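Andville Reusables Group - minutes, 24/09/2026

I'm taking notes again, so blame me for the spelling. We started late (the hall door sticks) and I've put things down in the order we got to them, more or less.

1. Money
We have $4,000 left from the spring grant. I thought it was less! Most of it is set aside for the Uvthorpe market stall, and the rest stays put until December.

2. Uvthorpe stall
Long chat about the pitch. Last time we were next to the fryer and I smelled of onions for two days - so we're asking for the far end. The fee is $73, agreed. Gokport would like to share a table with us and everybody was happy with that.

3. Plastic at the grocery store
Ko Foods wrote back! They'll let shoppers bring their own produce bags, as long as the cashier can see what's inside. I'm to write and say thank you, and ask if we can hang a poster by the onions (onions again).

4. Bags
We went back and forth on mesh or plain cotton. I like mesh, it weighs next to nothing on the scale. Off-white was the favorite color, and a simple line drawing on the front seemed plenty. We agreed to order 26 to begin with.

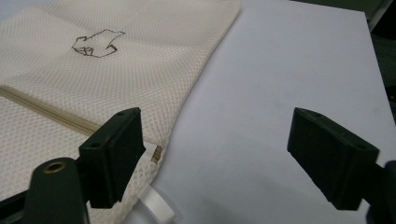
5. Next meeting
Same hall, first week of December. I'm bringing the coffee, and could somebody please bring milk.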